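README for the Flaltbridge open day recordings

This folder goes with the demonstration we gave at the Flaltbridge open day in August. If you came by and asked where you could get the data, this is it! If you didn't, welcome anyway, and please read the notes before you start loading things, because the folder layout is a bit odd and we know it.

What's in here

There are 280 recorded runs on the task board, all made during the open day. A run starts when the operator presses the start pedal and stops when they press it again, so some of them have a few seconds of nothing at either end while somebody in the crowd was asking a question. We left those seconds in. The runs are split into 2 folders, morning and afternoon, and the break between them is lunch. The arm was also power cycled over lunch, so treat the two halves as separate sessions if you care about joint zero drift (you probably should, a little).

Each run folder has the camera streams, the joint log, the gripper log and a one-line text note from whoever was operating. The notes are a treat. Some are careful and some just say "nope" or "YES". We thought about tidying them into proper labels and then decided the originals were more fun and about as useful. A cleaned-up success column sits in runs.csv for people who would like to get on with training.

What we were showing

The plan was simple: let visitors pick a control on the board and have the operator bring the arm to it and try to work it. Sliders, buttons, toggles, the dial, the plugs. People of all ages turned out to have strong opinions about which one would be hardest, and the line in front of the enclosure went back past the coffee table for most of the morning. The controller is Grumik, our own teleoperation stack, running the same build we use every day in the lab. We didn't make a special demo version, and I'm very glad we didn't, since the questions we got were about the real thing. 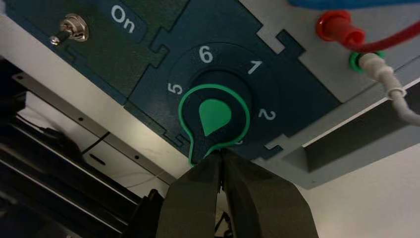
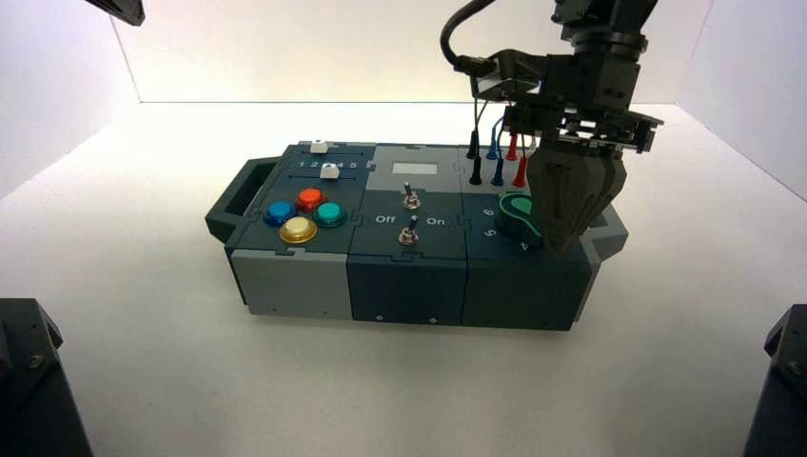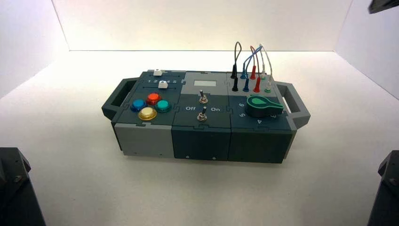 The task board work

Grumik takes hand motion from the operator and turns it into gripper motion, and the board is where you find out how good that translation is. A button forgives nearly everything. You come down more or less on top of it and push. The rotary dial is another matter, and it was the crowd favorite by a mile. In the wrist view the two fingers sit on either side of the knob's lower tab, with just a narrow gap between them, and that's the grip we teach new operators: take the tab, leave the round body of the knob alone, then turn the whole wrist. If the fingers come in too high they ride up on the body and slide. If they come in crooked, the board gets a shove. You can find plenty of both in the data, and I'd love to see somebody train a model that spots the bad approach before contact. The joint log has everything you'd need for that.

The number ring matters too. Visitors called out a position and the operator had to get the pointer there, and the called number is stored as target_position in the run file. In the wrist camera the fingers can hide part of the ring, so don't rely on that stream alone to read where the pointer ended up. Use the head camera as well, and check whether the gripper is in the way there too.

Other controls

Slider runs have a start value and a target value, both on the printed 1 to 5 scale. Only the slider with the numbers is scored. The other one was left for free play, and a few visitors asked for it by name, so those runs are tagged free.

Toggle runs have a target of on or off. These are short and rather satisfying to watch one after another.

Plug runs are the messy ones. The leads loop and cross, and grabbing one plug without dragging its neighbor takes patience. We stopped offering these in the afternoon to keep the line moving. If you want more of them, the Fivthorpe set has a whole section on plugs, recorded with the same fingers.

Sensor notes

Wrist and head cameras share a clock. The gripper log doesn't, and you need the offset in sync.txt to line it up. Yes, we know. The offset was measured once per half day, so there are two values in the file, and the loader picks the right one from the folder name. If you rename the folders it will complain loudly.

Run 972 is not a typo. Numbering carries on from our lab runs, so the open day doesn't start at 1. Gaps in the numbers are runs we removed because a visitor's voice came through clearly on the audio track. All audio has been stripped from what remains.

Using it

Unpack everything into one place and point the Wolde loader at the top folder. Wolde is the little Python package we use for reading all of our recordings, and it'll give you aligned frames and joint states without any fuss. Memory use is fine if you stream. If you ask it to load a half day at once, go make a sandwich.

Known problems

The afternoon head camera drops a frame now and then. Dropped frames are listed in drops.csv.

A handful of early runs have no operator note. The keyboard had come unplugged.

The success column counts a dial run as a success if the pointer reached the called number at any time, even if it got knocked off again afterward. We argued over this one. There is a stricter column called success_end if you're on the other side of the argument.

Thanks to everybody who stood in line, and most of all to the kid who asked for position 6 every single time and cheered whenever we got there. We'd love to hear what you build with this, and fixes to the loader are very welcome.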